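3장. 주문 전 준비: 예산과 자리 잡기
Hornard 주방 보조 로봇 도입 안내서

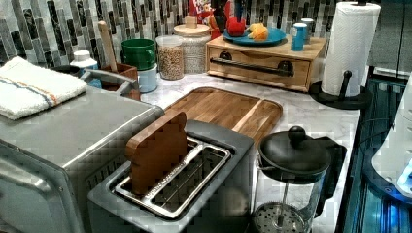 견적서에 적힌 로봇 값만 준비하면 되느냐는 문의가 Dhillon 대리점에 꾸준히 들어온다고 한다. 되기는 한다. 로봇을 상자째 두고 감상할 계획이라면 말이다. 팔을 움직이게 하려면 아래 순서를 따르십시오.

3.1 작업대 점검

1. 로봇에게 맡길 일을 한 줄로 적습니다. "주방 일 전반"은 한 줄이지만 일이 아닙니다. "토스터 슬롯에서 빵 모양 블록 꺼내기" 정도면 견적을 낼 수 있습니다.
2. 작업대에 늘 나와 있는 물건을 그대로 둔 채 치수를 잽니다. 토스터, 프렌치프레스, 키친타월 걸이도 자리를 차지합니다. 측정하는 날만 깨끗한 주방은 설치 기사가 이미 많이 보았습니다.
3. 베이스 고정면 둘레로 40cm를 비웁니다. 도마를 세워서 확보한 공간은 도마를 눕히는 순간 사라집니다.
4. 유리 용기와 프렌치프레스처럼 투명한 물건은 따로 목록을 만듭니다. 기본 카메라는 투명한 물체에 약하며, 보조 센서는 별매입니다.

참고: 대리석 상판에는 구멍을 뚫지 않는 클램프형 베이스를 권장합니다. 상판 주인과 예산 결재자가 다른 사람이면 양쪽에 모두 물어보십시오.

3.2 예산 항목

1. 본체와 제어기. 카탈로그 표지에 크게 인쇄된 금액입니다.
2. 그리퍼. 여벌을 포함해 두 벌을 잡습니다. 한 벌은 반드시 점검 중일 때 필요해집니다.
3. 연습용 소품. 나무 블록과 모형 음식으로 시작하면 첫 달 식비가 절약됩니다.
4. 소모품. 손가락 패드는 300시간마다 교체합니다. Wostham 호환 패드도 장착할 수 있으나 보증은 그 순간부터 남의 일이 됩니다.
5. 교육. 두 명분을 신청하십시오. 한 명만 보내면 그 사람이 휴가 간 동안 로봇도 휴가입니다.

주의: 배송비에는 계단 운반이 들어 있지 않습니다. 엘리베이터 문 폭을 먼저 재십시오.

경고: 전원을 켠 토스터나 오븐을 대상으로 시운전하지 마십시오. 가열 기기의 플러그를 뽑고 시작합니다.

3.3 발주

1. Griltholm 양식에 3.1의 목록과 치수를 옮겨 적습니다.
2. 클램프 규격을 확인하고 상판 두께를 기입합니다. 빈칸으로 보내면 양식이 그대로 돌아옵니다.
3. 5월에 발주하는 경우 납기를 다시 문의하십시오. 공장 정기 점검 기간과 겹칩니다.

설치 당일 절차는 4장을 참조하십시오.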